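How to Check Whether Your Provider Is Slowing You Down

By Sunita Crenshaw
December 23, 2007

Every cable and phone company sells you a speed "up to" some number. I have never trusted those two words, and after a month of testing my own line I trust them less. You can run the same tests in an evening or two.

Start with a plain speed test. Plug your computer straight into the modem with a cable and shut off the wireless. Close your mail program, chat and anything that updates itself. Run the test three times and write down the results with the hour next to each. Do not use the test page your provider hosts. It may be fair, but it only measures the trip to their own building.

Next, do it again at 9 at night. My line scored well at breakfast and lost nearly 32 percent after dinner. That alone proves very little. Your neighbors are online too, and a crowded line looks a lot like a throttled one.

So you need a comparison. Pick a large file, something like 143 megabytes, and download it from an ordinary web site. Then fetch the same file through a file-sharing program, making sure it has plenty of people offering it. If the web download runs fine and the shared one stalls over and over at the same hour, you may have something. Switch on encryption in the program's settings and try again. A big jump in speed is worth writing down. It still isn't proof.

Itsuki Hayashi, who read a draft of this, thinks I'm too easy on the phone companies. Maybe. I'd still want 26 readings before I accused anyone, and most of the angry posts I see rest on one.

When you call, ask for the traffic policy in writing. The first person will read you a script about "network management." Ask what gets managed, and when. If you get no answer, send your log with a complaint to your state's consumer office, and don't expect a quick reply.

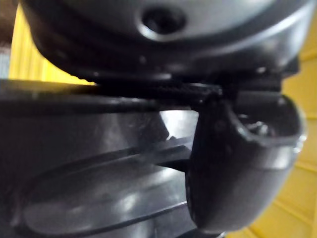
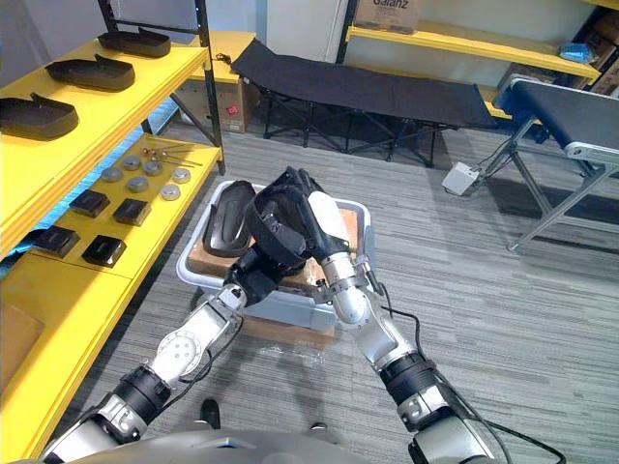

Second photo: shoe upper held over the white bin, with the sole standing beside it.

Related items
Reading the Fine Print on Your Cable Bill
Do You Need the Faster Plan?
Brilonano Modem Settings, Explained
What "Unlimited" Meant in March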